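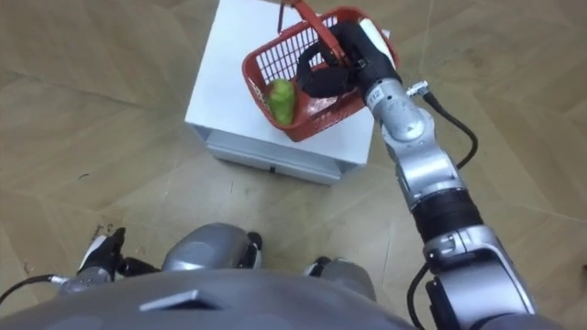 Ticket 592: Basket stock goes back to old quantity after night sync

Status: Solved
Product: Dolum stock connector for Brindato shops
Opened by: Kadir Ateş
Shop: Canpolat Home, Gredville

Problem

Good morning. I am writing for the web shop of Canpolat. We sell kitchen and storage goods, and we keep our stock in Dolum and our shop pages in Brindato. Since the update in November, the stock of one product group is wrong every morning. The group is "Mesh baskets, small", with the colors red, white and gray.

In the evening I correct the red one to 23 in Dolum. Brindato also shows 23 after a few minutes, so the connection is working. In the morning Brindato shows 64 again. Dolum still has the correct number. The white and the gray do not change.

It is a serious problem for us, as customers can order baskets which we do not have. Twice I had to write to a customer and return the money.

What I tried already

I disconnected Dolum and connected it again with a new key. No change.

I deleted the red variant in Brindato and made it new. For one night it was correct, and I was very happy, but the next night the number 64 came back.

I looked for a second user who changes the number. Only I and my sister have a login, and she was not in the system at that time.

I cleared the browser cache. I did not expect much from this, and it did not help.
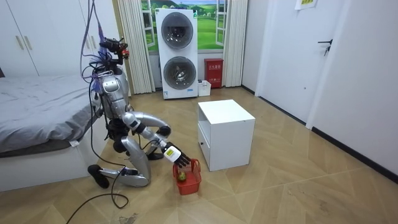 Small red basket with a green fruit inside.

Reply from Dolum support

Hello Kadir, thanks for the clear notes. Please open Settings, then Sync, then History, and set the filter to the red variant only. We need to know what is written in the Source column on the line where the number changes. Please also check whether the product code of the red basket is used anywhere else in your Brindato catalog, including hidden and archived products.

Reply from Kadir Ateş

Thank you for the quick answer. I did both things.

The change is made at 3:10 in the night. In the Source column is written "bundle". I do not know this word from your manual. For my evening corrections the same column says "manual", and for normal orders it says "shop".

For the second question, I found the code in two places. One is the normal red basket. The other is a gift set from last spring, which we do not sell anymore. It is archived, so I did not think about it. In this set the red basket is one part, and the set has its own stock field, with 64 in it.

Reply from Dolum support

That explains it. After the November update, the night sync reads bundles too, and it does not skip the archived ones. This is a fault on our side and we have reported it to the developers. Until there is a fix, please do the following:

1. Restore the gift set from the archive, but leave it hidden.
2. Open the set and remove the red basket from the parts list.
3. Save, and archive the set again.
4. Correct the stock of the red basket in Dolum one more time.

Please do not delete the set. Your old orders are linked to it, and the invoices would lose the product name.

Reply from Kadir Ateş

I followed the steps yesterday evening. Step 2 did not save the first time - I had to put the stock field of the set to zero before, then it was accepted. Maybe you can add this to the instructions for other people.

This morning the red basket is still at 23 in both systems, and in the History there is no line with "bundle". I will look again tomorrow before I open the product for orders.

Is there a way to see all archived sets in one list? We have more of them from previous years, and I would like to check them also.

Reply from Dolum support

Good to hear, and thank you for the note about the stock field. For the list, go to Catalog in Brindato, choose Type: Bundle and tick "Show archived". You can export it from there.

Reply from Kadir Ateş

I found the list. One more set had the same problem, with a white tray, and I repaired it in the same way. The second night was also correct. You can close the ticket.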